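Working near the two-armed robots: your questions

I get asked the same handful of things whenever a new lot of people start with us at Fumholm, so I've put my answers in one place.
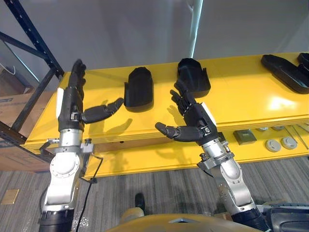
By the Fumholm floor safety lead | August 2023

Can I stand next to it while it's running?

Only if you've done the induction, and never inside the reach line. Ours is set at 500 mm past the furthest fingertip, arms fully out. Yes, it feels like a lot! Please leave it alone.

Do I really have to check the wrists every shift?

You do. Look at the bracket, the screws and anything that might have worked loose, then sign sheet 29. I like to get my nose right in there with a torch (with the power locked off, obviously).
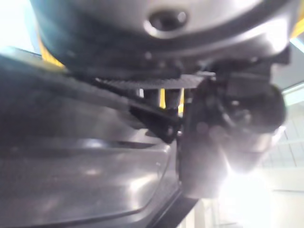
Wrist housing and bracket, close up

What about cables?

Nothing should snag when the arm swings. If you're not happy with a loop, stop the job and tell me. I won't be cross, even if we lose the morning over it.

Who tidies up the packaging?

Whoever is on shift, and only at a full stop. 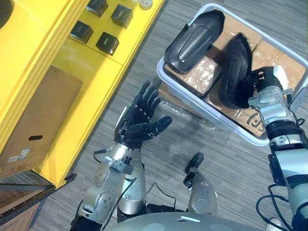 I'm fussy about plastic wrap on the carpet because it's slippery stuff and people do step back without looking. The Trerklow site has the same rule, so you can't dodge it by swapping over.

Can I hand it a part?

No, sorry! Put the part on the bench or in the tray, step out, then let it carry on. The Ross team tried a hand-over rule in May and we've all gone back to the simple one.

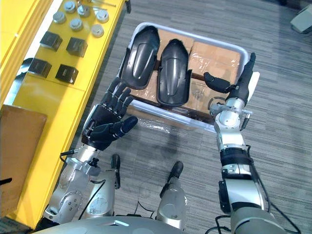

Both arms at the tray, with shells on top of the boxes

Where do I report a near miss?

Use the form on the Lescombe page or ring extension 2483. Small ones count too, so send them in.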